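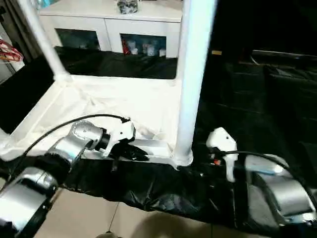 Home Shelving Damp Rooms Spare Parts Contact

Drullano Push-Fit Utility Rack, White

Last updated: 12/18/24

We sell a lot of plastic shelving and we believe very little of what is printed on the cartons. The Drullano is one of the better push-fit racks we carry at the Durville store. Whether you need one is a separate question, and the maker's leaflet isn't going to help you with it, so please read this page before you order.

What it is

A knock-down plastic rack for utility rooms, basements, mudrooms and the corner behind the washing machine. Poles push into the base, shelves sit above on more of the same poles, and the whole thing comes apart again for moving. No screws and no tools. It is sold as a two-shelf unit. You can stack a second kit on the first if you buy the joining set, and the leaflet is very keen that you do. We are less keen. More on that below.

What the maker claims, and what we think

"Assembles in moments." One person can put it together. The poles are a snug fit and the last one is always the hardest, because by then the other three have decided where the shelf is going. Use the heel of your hand. If you feel like using a hammer, stop and check that the pole is straight in its socket.

"Holds everything you own." We don't know what you own. Drullano gives a shelf rating that assumes the load is spread evenly over the whole shelf, the floor is level, and nothing ever gets dropped on it. Your basement floor is not level. Ours isn't either. Treat the printed rating as a best case, put heavy things on the base, and keep paint cans and canned food in the middle of a shelf instead of lined up along the front rail.

"Rustproof for life." Fair enough, it's plastic. The trouble is that rust was never what killed our old wire racks. They got bent. Plastic doesn't rust, but it does creep, meaning it sags a little under a steady load and stays that way. A shelf that spends a winter under a row of full detergent jugs will show it in the spring.

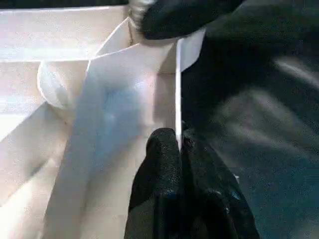 Folded edge, white paper or card.

Damp rooms

This is where the rack earns its keep. Cheap particleboard shelving swells at the edges as soon as a basement gets clammy, and coated wire starts to bleed brown at every weld. A plastic rack just gets dirty, and you can wipe it. If your wall sweats in the summer, leave a gap behind the rack so air can get through. Anyone who tells you a shelf will fix a damp problem is selling shelves. We sell shelves, and it won't.

The same goes for the moisture tubs and scented sachets that are usually stacked near the registers in stores like ours. They catch a little water. A wet wall needs its gutters looked at first.

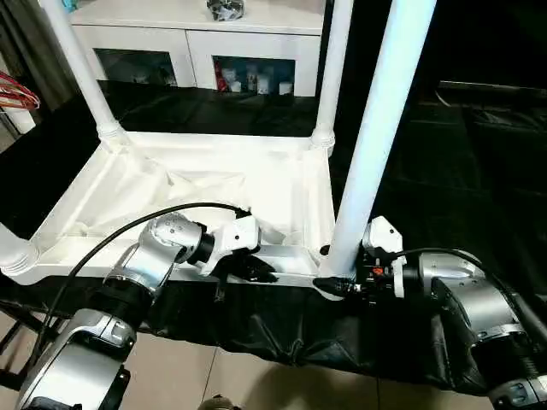
Wobble is the main complaint with any push-fit rack, and it nearly always starts at the bottom. People load the top shelf first, find that it sways, and blame the poles. Go back down to the joints before you do that. The poles sit in the corners of the base, and the ribbed collars there are the first thing to look at when a pole leans. Press each pole home, check that none of them is standing proud, and try the rack again empty. If it still rocks, it's your floor, and a folded shim under one corner will do more than any bracket we could sell you. We used to stock a stabilizer kit from Grultley for this. It cost nearly as much as a shelf and we couldn't tell when it was on.

Stacking two kits

You can. We would rather you didn't, unless the rack is going to be tied to a wall. Tall plastic shelving with light things at the top and nothing at the bottom is easy to pull over, and small children climb. The joining set does not include a wall strap. We think it should and have told Drullano so. Straps are sold separately by us and by every hardware store in the country, and it makes no difference to us where you buy yours.

How it compares

The other white plastic rack we get asked about is the Kaewkla. It has a nicer finish and it looks better in a bathroom. The shelves are also thinner, and the corner pieces come in left and right versions that look the same until you have put one in the wrong place. If you want something for towels, buy the Kaewkla. For anything heavier, the Drullano. If you're storing car parts or a full tool chest, buy steel and put up with the rust.

Sales and returns

We have sold roughly 1,620 of these since they came in, and seven came back last May. Most of those had been bought for a space that turned out too small, so measure first, including the baseboard, the door swing and whatever pipe runs along the wall. The rest were missing end caps. The maker now packs them in their own bag, which has helped. It hasn't cured the problem.

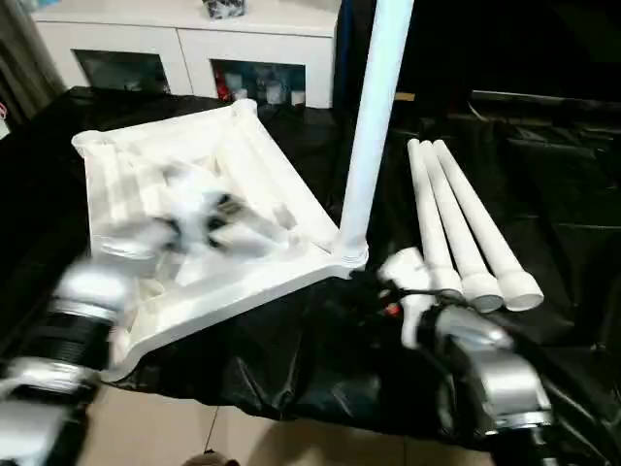 Check the small parts bag before you throw out the carton. Missing caps and collars we replace free if you bring in the receipt. Poles we sell singly. Shelves we don't, as Drullano will only ship them to us with a full kit. We find that ridiculous and you are welcome to write to them.

Cleaning

Warm water and dish soap. The leaflet recommends a branded cleaner. Save your money. Don't use bleach straight from the bottle, and don't scrub with anything gritty, as white plastic scratches and the scratches hold dirt. It will yellow in strong sun. Every white plastic does, whatever the carton says about UV protection.

Should you buy it?

If you have a damp utility room and fairly light things to keep off the floor, yes. If you already own a rack that stands up and does the job, keep it. Please don't buy one because the leaflet shows a tidy laundry room with a bowl of lemons in it. The lemons are not included and neither is the tidiness.

Questions about fit or spare parts go to Nafula Lukumay at the Durville parts counter. Bring your measurements, and the broken piece if you still have it.

Contact | Durville store, parts counter | Copyright, all rights reserved | Back to top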